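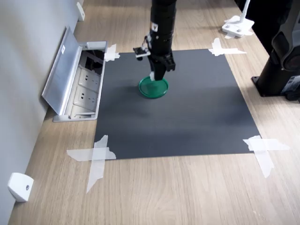 How does a robot pick things up?

Your hand is very clever. It has lots of bones, and skin that feels when something is slipping. Most robot hands are much simpler. Two fingers. Open, shut. It's called a gripper.

So which gripper is best? Depends what you want to pick up! At Damex, Veerle Mulder and her team test them all day long. Same arm, same dish, same mat every time. Only the gripper changes. That's what makes it a fair test, like the ones you do at school.

Why tape the mat down? Becuase if it slides even a tiny bit, the robot reaches for the wrong place. Oops.

Each gripper gets 40 goes. The hard one is a dish with a rim. Squeeze too much and it bends, too little and it drops. In October the Keane gripper managed 30 out of 40. Then came the Bruvora one, with softer finger tips. Better at dishes, worse at pencils. Funny, that.

And the eyes? A small camera sits on the arm near the gripper, on its wrist. It moves when the arm moves, so it gets a close up veiw of the fingers. Good for seeing edges. Not so good for seeing the whole table.

Try it yourself. Use two fingers only, like a gripper. Shut one eye. Pick up a jam jar lid, a grape and a coin, ten goes each. Write down your score. Now swap to your other hand and do it all again.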